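Bench notebook, prop table
17 July 2018
Entry by Kyrylo Koval

Carried on with the fruit basket today. Lesia wants the produce set sorted before the Skarville order goes out, and the list we have for it is from last December and no longer matches what is in the drawer. Half the names on it are useless anyway. "Green thing, small" could be four different items.

Started by tipping everything out on the side bench and wiping it down with a damp cloth and a drop of dish soap. The grapes are the worst for dust. It sits down between the berries and a cloth won't get there, so I used the old paintbrush from the glue shelf. Took longer than all the rest put together. The bunch came up fine, but one stem is going soft where it was glued before, and I would not pick it up by the stem. Bilal says a dab of the Erno adhesive will hold it. I'd like to see it on a scrap first, that stuff went cloudy on the lemon.

Notes on the basket. We are keeping the blue one. The white one from Netstead looked cleaner but the grid was too fine and you could hardly make out what was inside from the side. With the blue one you can tell grapes from an orange through the wires without bending over it. It does flex a bit along the long side when full. Not enough to matter on a table. I would not carry it one-handed.

Packing order. Jarosław and I have different ideas on this and neither of us wrote them down, so here is mine. Grapes go in the middle, low, against the front wall, where they fill the gap that round fruit leaves and stop the rest from rolling to one end. Orange next to them on the right. Pale green fruit at the right end. Long or flat pieces go in last, across the top. If they go in first they end up under everything and the round ones sit too high.

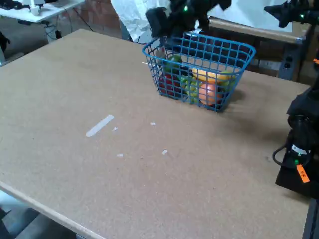
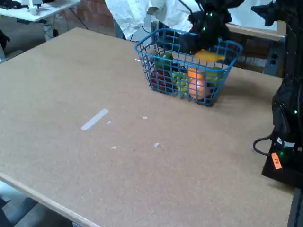 The grapes are in the middle of the basket both times.

Vegetables are still the open question. Glória would like fruit only, on the grounds that the Skarville people asked for a fruit basket and the word is on the order. Lesia's view is that the red pepper is the best-made piece we own and it would be silly to leave it in the drawer. I'm with Lesia on the pepper. The color is deep and even and the gloss is right, where the apples look a little waxy under the bench lights. But it takes up a lot of room, and with it in I can't close the lid on the shipping box unless something else comes out.

Tried the box both ways. Without the pepper the lid goes down flat with one sheet of paper on top. With the pepper it bows up at one corner. The box is Akinola stock, the shallow one. There is a deeper one but it costs more and we would have to pad the bottom.

Weight of the fruit-only set with the basket and box came to 1858 grams on the parcel scale. Fruit alone I didn't weigh. The orange was the only piece I weighed by itself, 226 grams, and I did it twice as it seemed heavy for the size. Same figure. It must be filled with something. The other round ones feel hollow. Worth asking the supplier before we order more, a heavy one will knock the others about in transit.

Table. The speckled top is good to work on, the fruit shows up well against it and it doesn't throw glare. The tape I use for marking lifts cleanly if it comes up the same day. Left overnight it takes a bit of the surface with it, so please pull it before you go home.

Damage found while cleaning: small dent in one of the apples, near the stalk. Paint rubbed on the tip of the banana. Neither is worth a return. I turned the dent down and you'd have to go looking for it.

To do:
Rewrite the list with proper names, one line per item, and throw out the December one.
Test the adhesive on a scrap before it goes near the grapes.
Ask Glória to check the wording on the order again. If it says "produce" anywhere, the pepper goes in.
Price two of the deep boxes.
New brush. The old one is shedding, and I spent more than 2 minutes picking bristles out of the grapes.

Basket is packed my way for now. Jarosław, if you repack it, write down what you did.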